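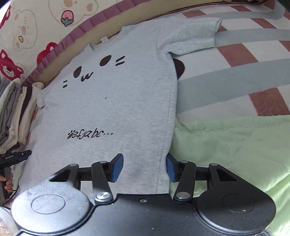 Plovham Clothing Reuse Service: progress report to the Guérin Fund

Reporting period ending December 21, 2024
Prepared by Urmila Jaiswal, service manager

1. Status

The service is running at both collection points, Plovham and Rilirgate. Intake at Plovham is in line with the plan. Intake at Rilirgate is below plan for the reasons set out in section 3. Spending is within the approved budget. One change to the delivery schedule is requested in section 6.

2. Intake and sorting

Sorters received 185 bags in the period. Of these, 142 came through Plovham and the remainder through Rilirgate. Bags are weighed on arrival, opened on the day of receipt where staffing allows, and sorted into three grades. Grade A is clean and undamaged and goes straight to the rails. Grade B needs a wash or a small repair. Grade C is passed to the textile merchant by weight.

The main source of delay has been grade B. Children's and adults' jersey items, T-shirts in particular, arrive in large quantities with marks that may or may not wash out, and the original grading sheet gave no guidance on them. Sorters at the two sites were treating the same fault differently. Jingyi Zou rewrote the sheet so that any mark on plain jersey is put through one wash with a pre-treatment and then graded again. An item still marked after that wash is grade C. Printed fronts are checked for cracking by hand and are washed inside out at low temperature.

The revised sheet has been used at both sites for the second half of the period. Grading disputes referred to the manager have fallen, although they were not logged before the change and no comparison can be given.

Garments with a missing or unreadable care label are now washed on the coolest programme by default. Wool and lined items without a label are not washed and are offered as they are.

3. Rilirgate

The Rilirgate collection point opened later than planned. The landlord required a fire door to be replaced before the storeroom could be used, and the contractor, Skunderer, could not obtain the door in the specified width until the middle of the period. The work has been signed off. The cost fell to the landlord and no grant money was spent on it.

Opening hours there remain shorter than at Plovham. Donors have left bags outside when the point is closed, and those exposed to rain have mostly been downgraded. A lockable drop bin has been priced and is included in the request below.

4. Distribution

Clothing is issued by referral and at the open rail. Referrals from schools were higher than forecast and concentrated on coats, school trousers and shoes. Stock of shoes in the smaller sizes was exhausted twice. Yolanda Cuesta has asked the partner schools to collect outgrown shoes at the end of each term, and two have agreed.

Adult tops remain in surplus. Surplus grade A stock is boxed by size and held for one season, after which it is offered to other reuse schemes in the district.

5. Staffing and equipment

Kusum Bajpai joined as part-time sorter and has completed induction. The driver post is vacant. Collections are being covered by the existing team on overtime, charged to the salary line within the approved total.

The second washing machine at Plovham was out of use for up to 3 weeks while a replacement pump was on order. During that time grade B items were held in labelled crates. The backlog has been cleared. Edeltraud Aebischer has set up a maintenance log for both machines and the dryer, with filters and hoses checked monthly.

6. Changes requested

a) To move the Rilirgate open rail from January to February, so that it starts with adequate stock.

b) To transfer the underspend on van hire to equipment, for the purchase of one drop bin and additional shelving. The total grant is unaffected.

A written decision on both points is requested before the bin order is placed, as the supplier's quotation is time-limited.

7. Next period

Work planned: recruitment of the driver, first open rail at Rilirgate, a stock count at both sites using the same form, and a log of grading disputes. The merchant's contract is due for renewal and two further quotations will be obtained. Receipts and the bank reconciliation are attached as Annex A, and the revised grading sheet as Annex B.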